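Blog > Workshop notes > Teaching by hand

Two arms, one trowel, and a lot of patience

9/4/21

14 comments | 3 shares

I went into the teleoperation business as a doubter and I'm coming out the other side of this stretch as a slightly better informed doubter. Plenty of people have written to tell me I was unfair to the whole idea in my last post, so I've spent my spare evenings on the Cenlow bench trying to be fair to it.

The pitch goes like this. You don't program the arms. You drive them yourself, do the job the way you'd do it with your own hands, record everything, and do it again until there's enough for a model to chew on. The Prencombe people, who wrote the software we use, say in their notes that "any competent adult" can produce good demonstrations after an afternoon. I am a competent adult. I have a driver's licence and can back a trailer. My first afternoon produced nothing I'd want anything to learn from.

The job we settled on was garden tools. Pick up a hand tool, put it in the canvas bag, repeat until the table is bare except for the plant, and leave the plant alone. I argued for it myself, on the grounds that if a robot is ever going to be any use around my place it'll be picking up after me in the yard. A four-year-old could do it. I now have a much higher opinion of four-year-olds.

Start with the trowel. With your own hand you don't think about where to take hold of it. You grab it somewhere along the handle, it swings a bit, you correct, and it's in the bag before you've noticed. Through the arms you have to decide. Come in square to the handle and the scoop end drags. Come in too close to the scoop and you're pinching something curved with two straight fingers, and round it rolls. I found a spot on the handle that worked nearly every time, and then the tool was lying on a different diagonal on the next run and my spot was no good because the wrist couldn't get there without the elbow doing something ugly.

You can't feel anything, either. I'd been warned and I still wasn't ready for it. I'd close the fingers and wait for some sort of news, and none came, so I'd squeeze more. Half of my early recordings have a long pause in the middle where I'm just staring at the thing trying to work out whether I've got it. A model trained on those will learn to pause in the middle. I asked about this and was told it "washes out with volume." Maybe. In my experience the colour doesn't wash out of much if the dye's in every sock.

Then there's the bag. Hard bins are easy. A canvas bag has opinions. Nudge the rim and the opening changes shape, and the tools already in there stick their handles up exactly where you want to come down. The official approach is to use both arms, one to steady the bag and one to load. Driving two arms at once is like patting your head and rubbing your stomach, with the added interest that your head costs more than your car. I did most of mine one-handed and parked the other arm, and I suspect most people do, and I'd love to know how many of the impressive two-armed results out there come from operators who were just better coordinated than the rest of us.

Which gets me to the numbers. The target for this one task is 2,000 demonstrations. We have 524. I've thrown out 40 of mine for reasons I'd be embarrassed to list in full, though "sneezed" is one of them. At the rate I go, I'd have the yard tidied by hand every evening until I retire and still have time left for the crossword.

I'll give the other side its due. The older way of doing this, where you write out every position and the arm goes there whether or not anything's waiting for it, was worse. I spent three years with a Brirklow cell at my old job and if a part showed up a finger's width off the mark the whole line had a little cry. Nothing here cares much where the trowel starts. On the trial we ran in September, with a model trained on a smaller set, it went for the trowel from a couple of directions I never would have picked, and one of them was better than mine. I wrote that down and was annoyed for the rest of the evening.

It also put the gripper through the space where the plant was, twice. We'd moved the plant by then. My favourite part of the whole exercise, if I'm being petty, was hearing that described as "spatial memory."

What bugs me is the word "teaching." When I taught my nephew to use a chisel I could tell him why, and when he did it wrong he could ask. All I'm doing on the bench is performing, over and over, bad habits included, and hoping the average of my performances is better than any one of them. For all I know it is. There's a Filali controller on loan coming that's meant to push back against your fingers when the gripper closes on something, and a fellow commenter swears it cut his throwaways to almost nothing. I'll try it with the same tools and the same bag so there's something to compare, and I'll post the tally whichever way it goes.

Until then I'm sticking to a few rules I've made up for myself. No recording when I'm tired. No second squeeze. If I miss the grab three times, stop and bin the run, even if the fourth would've looked great. And I'm going to do the small tool with the white tip properly, both ways around, as I've been quietly dodging it in favour of the trowel and the data must show it by now.

Recent posts
Why my bench clamps are all the wrong size
Brirklow, three years on: what I'd keep
Remote control is not a shortcut
Cable ties, a grievance 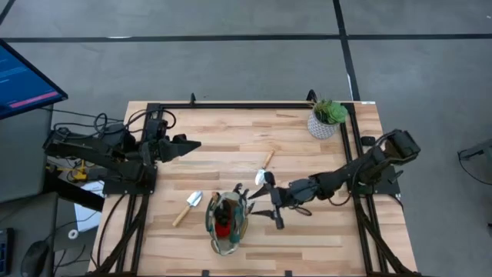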